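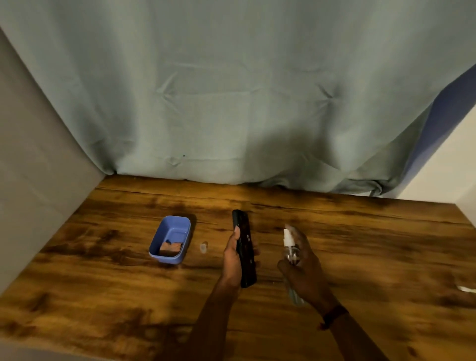 Curtain and wooden tabletop, with the grey panel at left.

Kallio Residents' Association
Minutes, February 20, 2026

12 comments · 3 shares

Chair: Minttu Vuorinen. Minutes: Filippos Politis.

1. Last minutes
Approved. Filippos asked that "broad support" for the parking plan be changed to "some support." Agreed.

2. Neltari parking permits
Neltari wants to run resident permits through its app. Its letter promises less circling for spaces but doesn't say how that was measured. Minttu had asked for the numbers twice and got the same brochure both times. The setup fee is $2000, and the yearly charge is "to be confirmed." Several members said they would not vote on a price they hadn't seen. One member liked the app and thought the rest of us were being difficult. Noted.
Decision: no vote until Neltari puts the yearly charge in writing.

3. Valtton Street drain
The city says the drain was cleared. Residents at the low end say the water still stands there after rain. Filippos doubts the work was done at all, as the city's reply gives no date for it. Minttu will ask for the work order.

4. Newsletter
Prindunero quoted $758 to print 600 copies. Filippos asked who reads it. Two members said they do. It was pointed out that copies from last June are still in the lobby rack. A smaller run was suggested, but the quote doesn't say what that would cost.
Decision: get a second quote. Minttu to do this.

5. Other business
A request for a new notice board was held over. The old one has space on it.

Next meeting to be set once Neltari replies.

Share · 3 Comments · 12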